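Handheld gripper demos: how many do I need for standing cups upright, and how much should I vary them?

Posted by dmarrow in Teaching and Demonstration, 21 November 2020

I'm trying to teach an arm to set cups and mugs upright on a table. I started with remote control, using a leader arm, but each demo took me nearly 4 minutes and I kept bumping the table. So I switched to a handheld gripper with a camera on it. It's a lot faster and I now have 128 demos.

The trouble is the results. The policy does fine with a mug that has its handle toward the camera. With a paper cup on its side it closes too early, or it goes in at the rim and pushes the cup away. I've been using the same table and the same cloth the whole time. Do I need more demos, or different ones? And should I mix mugs and paper cups in one set or train them separately?
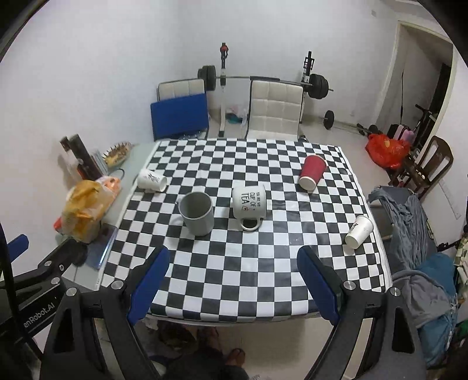 I'm not in a hurry but I would rather not record another month of the wrong thing. I did most of October that way already.

Katia Costa

Different ones, before more. We had the same problem on a sorting job at Drunell. We had 470 demos and they nearly all began with the hand in the same spot, so the arm only knew how to approach from there. Start some with the gripper high, some low, some off to the side. Turn the cups between takes so the rims point in different directions.

For closing too early, watch your own hand. When you can see the cup directly, you tend to start squeezing while you are still moving in. The arm copies that. Stop for a moment with the fingers on both sides of the cup, then close. Do it the same way every time. It feels slow but you only lose a second or so per take.

Keep mugs and paper cups together. Just make sure you have plenty of the paper ones, and squeeze them only as much as you need to lift. If you crush one during a demo, delete the take.

I would also record some recoveries. Begin with the cup a little out of reach or the gripper at a bad angle, and fix it from there.

tolland_r

Just get more data. 128 is nothing. We used 1,829 for one task.

jpeverly

More data helps, but check your timing first. If the finger width is logged late compared to the video, the arm will learn to close at the wrong moment no matter how many demos you have. Record yourself opening and closing the gripper on nothing, then step through the video next to the width readings. Mine was several video frames off and I had to shift everything and retrain.

Also change the cloth now and then. A strong pattern is fine for tracking the camera but you don't want it in every single take. I put a plain sheet down for part of each session and left the rest of the room alone.

dmarrow

Thanks. I checked the timing and it is off by a bit, so I'll fix that first and then redo the paper cups with the pause Katia described.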